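Drirham Two-Finger Gripper Kit

The Drirham kit is a hand-held gripper sold by Prirnholm for recording household handling tasks. Designed by Kobina Agbeko and Efua Yakubu, it weighs 600 grams and has a stroke of 12 centimeters. The basic set includes a charger and spare pads. Recordings are processed with Brevadau, a separate desktop program.
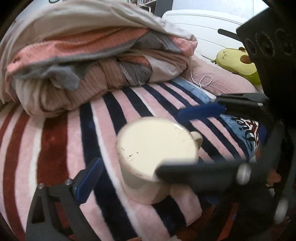 Finger pads are replaced in pairs and are available in two grades. The softer grade is intended for glazed or rounded objects. In bedroom tasks the blue pads may have to close on a cream mug set on a plush striped blanket — a surface that gives under load — and the manual advises a slow approach. Replacement pads ship in packs of 12.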